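Jar smells like a lawn after three weeks of curing, is it gone for good?

Posted in Growing & Curing, Home Harvest

Sostwood_Basement

First-time grower, legal state, two plants, a closet. I grew Grata from seed because the breeder's page promised grapefruit, cream and "a whisper of diesel." On the plant it delivered. In the last stretch of flower I could smell it from the driveway, and so could the mailman, who began lingering.

Then I chopped, hung everything in the closet, and trimmed it into jars after 4 nights because the small stems snapped and I felt like an expert. It has been three weeks. I open a jar and get freshly mowed soccer field. No grapefruit. No cream. The diesel may be the mower.

What I did, in case it matters:

Closet was warm, high 70s, with a fan pointed right at the branches. Humidity was in the low forties when I remembered to look.
Wide-mouth jars, filled to the shoulder.
Opened them twice a day the first week, then whenever I felt guilty.
Little humidity pack in each one, the 62 percent kind.

It smokes okay. A little harsh. It does the job, but I could have bought something that does the job. I wanted the grapefruit. Is there any fixing this, or do I now own 7 jars of hay? And should I take the packs out? One thread says they steal the smell and another says only an idiot would cure without them. Both threads were very sure.

Edited to add: no mold that I can find, and I've looked with a loupe. No ammonia smell either.

GuerraGreens

Dried too fast. The fan did most of it and the warm closet did the rest. The outside of the bud goes crisp, the thin stems snap, and you jar it while the middle is still catching up. Meanwhile a good share of the light, citrusy stuff has already left through the closet door. Those are the first to go, and they don't come back. Sorry about the whisper of diesel.

Now the less gloomy part. Some of what you're smelling is plain green plant, and that does fade. I've had jars that were pure lawn at three weeks and pretty decent at two months. You won't get the driveway version, but you may get something you'd recognize.

What I would do:

Put a small hygrometer in one jar and leave it alone overnight. If it reads between 58 and 62, close everything up and stop fussing. Once a week is plenty from now on, and only for a few minutes. Every time you stick your nose in to check on the smell you're letting some of it out, and I say that as a man who checks.

If it reads under 55, the cure has more or less stalled. Leave the packs in. They'll make it nicer to smoke, though they won't put flavor back.

If it's over 65, spread the buds out on a tray for an hour or two and try again.

Keep the jars dark and cool. A closet shelf is fine now that the fan has been fired. Skip the orange peel trick. Someone will suggest the orange peel trick. You'll get moldy weed that smells like an old orange.

Next time: 60 degrees if you can manage it, humidity near 60, fan on the floor facing the wall, and bigger branches so they dry slower. Ten days at the least. I went 17 once in a cold January garage and it was the best jar I ever had. I've never managed to repeat it, so take that for what it's worth.

HederoHaze

had same thing with my last run. try a different strain, grata is overrated anyway, the seeds I got cost more than my tent. also glass jars are the problem, I use turkey bags

GuerraGreens

Turkey bags are fine for storage if you're careful, but his glass isn't the problem. You can pull perfectly good flower out of a jar that used to hold pickles, provided you wash it like you mean it.

Sostwood_Basement

Update from the hay department. Hygrometer says 57 in the first jar and 59 in the second, so I've closed them all and moved them to the bottom shelf. I have also told myself once a week. It's been a day and a half and I've walked past that shelf maybe 400 times. Will report back at two months, grapefruit or no grapefruit.

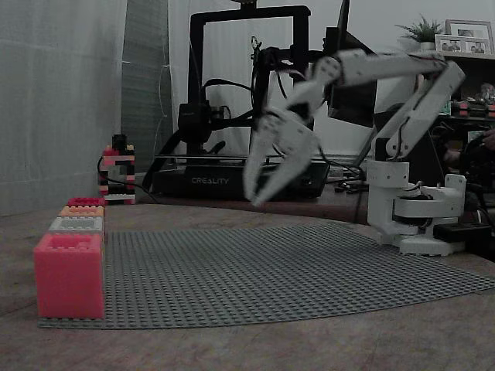
HederoHaze

ok but did you ever say how big the jars are? if they're the half gallon ones filled to the shoulder that's too much in there, the middle never gets any air. I'd split them up before you leave it for two months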